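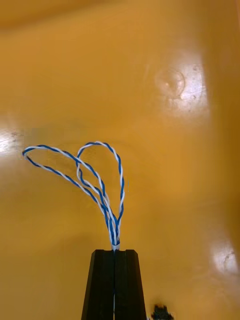
Can a machine take over the sorting and putting away in a home workshop?

At present it can take over parts of the job, provided that a person prepares the work and checks the result. Picking up a single item from an open bin and setting it down in another is within reach of current equipment. Deciding whether the item should be kept, repaired or recycled remains a task for the member.

Bredico Workshop Advisory Service
Household and Bench Tips, Sheet 83
Revised Feb 3, 2020

Purpose of this sheet

Members regularly ask the Service whether it is worth waiting for an automatic helper before tackling a backlog of old cable, circuit boards and loose hardware. The advice below sets out which chores may reasonably be given to a machine, which may not, and how to arrange the bench in either case. Most of the tips apply equally to members who intend to do all of the work by hand.

Chores that machines handle fairly well

Rigid objects of regular shape are the easiest. Boxed relays, capped jars, battery holders and similar items keep their shape when gripped and can be released in a predictable position. Repetition also favors the machine. A tray of identical parts to be moved one at a time is tedious for a person and well suited to an arm.

Weighing and counting are long settled. A parts-counting scale remains the better purchase for anyone whose main chore is dividing screws into bags, and it requires no programming.

Chores that remain difficult

Wire is the most common source of trouble. It bends when touched, springs back when released and catches on whatever lies beside it. A short length of twisted pair can be lifted without much difficulty if it is held at the point where the strands come together. Coiling it neatly, tying it and hanging it on a peg is another matter, and members should plan to do this themselves.

Tangles should be separated by hand before any machine is used. The same rule is sound practice for hand sorting: one tangle left in a bin will pick up every loose lead placed on top of it.

Preparing the bins

1. Use shallow bins with smooth interiors. Deep bins hide small parts and are awkward to reach into for hand and gripper alike.

2. Choose a plain color that contrasts with the contents. Yellow or orange serves well for dark components, and blue or red insulation is readily seen against it.

3. Check for glare. Glossy plastic directly below a ceiling fixture will produce white patches in which small parts are easily missed. Move the lamp to one side or fit a diffuser.

4. Place few items in the bin at one time. Items that touch or overlap should be spread out.

5. Wipe out the bin between batches. Wire clippings and solder crumbs scratch the plastic and may lodge under components on the next board.

Handling circuit boards

Boards should be held by the edges. Tall parts such as electrolytic capacitors should never serve as handles, whether the grip is human or mechanical; the leads may loosen at the solder joint without any outward sign. The same caution applies to small plastic connectors, which can lift away from their pads.

Disconnect all power before a board is moved. Large capacitors can hold a charge after the supply has been removed, and a board from a motor drive or power supply should be treated as live until it has been discharged and measured by a person competent to do so. This step is not to be delegated to a machine.
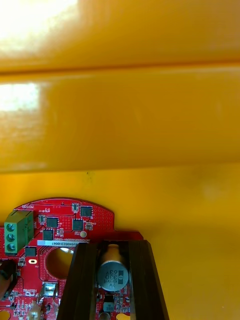
Boards that are to be kept should be labeled on the storage bag, with the source appliance and the condition noted. Printed serial labels on the board itself are small and are often read upside down or in poor light. Copy the characters once, check them against the board, and leave the original label in place.

Screw terminals deserve a short inspection before storage. Remove any wire stubs, confirm that each screw turns freely, and leave the screws in place. A missing terminal screw is seldom matched from the spare parts jar.

Results of the bench trial

In December the Service conducted a trial at its Kos Street workroom. The arm, a Gorero bench unit, was given 500 assorted items from donated stock, placed in open bins in small batches. It moved 101 of them to the correct tray with no help of any kind. The remainder required a second attempt, a nudge from the operator, or removal by hand. Cable accounted for the greater part of the failures, followed by flat washers, which the fingers could not get beneath.

Ognjen Halilović, who supervised the trial, recommends that members regard such equipment as a slow assistant that needs tidy surroundings. His written notes add that the bins prepared according to the list above were also faster to sort by hand, and the workroom has kept them in use.

Cost and upkeep

The arm used in the trial was obtained for 1,961 dollars, excluding the bench, the lighting and the operator's time. Gripper fingers wear at the tips and should be examined monthly. Any arm must be fitted with a stop switch within reach of the person at the bench, and children should be kept out of the work area while it is powered.

Members with one or two drawers to sort are advised to proceed by hand. Trodico sorting trays may be borrowed from the front desk for up to two weeks and must be returned empty and clean.

Related sheets: Storing Short Cable Lengths; Safe Discharge of Capacitors; Lighting the Small Bench.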